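Stop Ranking Grippers by Grip Force

An opinion on how small labs compare end effectors

Most gripper comparisons I read are organized around the wrong number. The table starts with maximum grip force, moves on to stroke and payload, and ends with price. Somewhere below the table is a paragraph on cameras, usually one sentence long, saying that a wrist camera can be mounted with an adapter. For pick-and-place with known parts in a fixture, that order is defensible. For anyone who intends to record demonstrations by hand and train a policy on them, it is close to upside down.

I spent most of the spring comparing hand-held grippers and their arm-mounted counterparts. The candidates were a Drastex parallel jaw unit, a Brunton with compliant fingers, and a shell of our own that we call the Holtcombe tool, after the building. The arm was the same for all of them, and so was the controller, a Skirnside box with a 20 ms cycle. I had expected the fingers to decide the matter. They mattered less than the lens, the lens mattered less than where it was bolted, and both mattered less than the time stamps.

Start with force. The tasks that people record in ordinary rooms are opening a door, lifting a cup, moving a container from a shelf to a counter, pulling a cloth flat. None of these comes near the limit of any current electric gripper. The Drastex closes harder than the Brunton by a wide margin, and I could find no task on our list where the difference changed the outcome. What did change the outcome was how force built up at contact. The Drastex reaches its set point quickly and overshoots a little, so a thin plastic tub deforms before the controller backs off. The Brunton fingers bend first and the load rises slowly. An operator squeezing a hand-held tool does the same thing without thinking about it, and a policy trained on that operator inherits the timing. If the arm-mounted gripper can't reproduce the timing, a larger force rating is no help.

The data sheet doesn't list that behavior. You have to measure it, and the measurement is dull: a load cell, a rigid block, a soft block, and the same closing command at several speeds. It takes an afternoon. I would trade every maximum-force figure in print for that one curve.

The second neglected quantity is how much of the image the tool takes up. A fisheye lens close to the fingers sees nearly everything, including the tool that carries it. The shell fills the bottom of the picture, and the finger stands in the middle where the object will be. Manufacturers who quote the field of view of the lens are quoting the view before their own hardware is put in the way. I would like to see the figure after assembly, with the fingers open and closed, given as a share of the usable image circle.

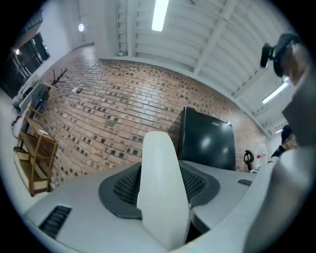 Occlusion isn't always a defect. A finger that is always in the same place gives the policy a fixed reference, and contact between finger and object can be seen directly. I have come to prefer a pale, matte finger for this reason. It separates from dark objects without any help from the lighting, and it doesn't throw back ceiling lamps as bright spots. Against a white plate it does badly, and for a kitchen full of white dishes I would pick a mid-tone. The point is that finger color is a sensing parameter and should be chosen like one. At present it is chosen by whatever filament or molding compound was on hand.

The argument for a narrow lens deserves a fair hearing. A narrow lens puts more pixels on the object, has less distortion at the margins, and is simpler to calibrate. For inspection work I would use one every time. On a hand-held tool, though, the camera pose has to be recovered from the video, and that depends on having enough fixed structure in view. Brick, beams, shelving and door frames are useful. A blank tabletop at close range is not. When we ran the Brunton with its standard narrow camera, tracking dropped out as soon as the tool came down over the work surface, which is exactly when the data is worth having. With the fisheye, the room stayed in view past the object and tracking held through the grasp. The loss in resolution was real, and I would accept it again.

A wide lens also brings in everyone and everything near the operator. Moving people are bad landmarks, and large blurred shapes close to the lens are worse. Masking handles part of this. Planning handles more of it. I now ask that the room be walked once, slowly, with the tool, before any task is recorded, so that the map is built mainly from things that don't move. It adds a few minutes to a session and saves most of a day in cleanup.

Reflective surfaces need a word too. Glossy appliance doors are awkward in two ways: they show lights that move as the camera moves, and the tracker may take those moving highlights for features. We had 9 sequences in one batch whose recovered path drifted sideways in the same direction. All of them faced a glossy panel at close range. No change of gripper would have fixed that. A better feature filter did, along with a habit of starting each recording with the tool pointed at something textured.

Textured finger pads are the third item that gets less attention than it should. Printed grids, molded ribs and plain silicone all behave differently in shear, and they wear at different rates. Our pads lost friction well before they looked worn. A policy trained on new pads and run on old ones will slip, and the log will blame the policy. I would put pad age in the metadata of every recording, next to the firmware version. None of the vendors I dealt with offers a field for it, so we added our own – two lines of code and a label on the tool.

Then there is the controller. The Skirnside is a decent box, but its command queue and its camera stamps run on separate clocks, and the offset wandered by 4 ms over a long session. That sounds harmless. At the speed a person closes a hand-held gripper, it shows up as contact that happens slightly before the image says it did. We lost more time to this than to every mechanical fault put together. A comparison that swaps grippers while leaving the clocks alone is measuring the clocks, at least in part, and I suspect a number of published rankings would change order if they were rerun with hardware sync.

I can hear the objection from people who run production cells. They buy on force and payload because dropping a part stops the line, and they don't care how the room looks to a fisheye. Fair enough. Their test procedures are mature and suit their work. My complaint is with the rest of us, who borrowed those procedures whole and applied them to a different job. A hand-held recording tool is a camera with a grasping attachment. Its arm-mounted twin is useful only to the degree that it sees and closes the same way.

For that job I would put a different set of rows at the top of the table. Closing profile on rigid and soft blocks. Usable image after assembly. Pose tracking through the grasp, tested in a furnished room. Clock offset at the start and end of a session. Match between the hand-held and mounted versions, meaning finger geometry, camera offset and pad material, measured on the bench and not copied from the drawing. Mass belongs there as well, as a tired operator records jerky data, and the Drastex with its metal shell was heavy enough that we saw it by midafternoon.

By those rows the Brunton comes out ahead of the Drastex, provided its camera is replaced. Our own Holtcombe shell is ahead on image and behind on closing profile, and the trigger linkage still has too much play. I would not recommend it to another lab in its present state. We are cutting new linkage parts in July, with a shorter lever and a proper bushing, and the load cell test will be run again on both blocks before the tool goes back out for recording.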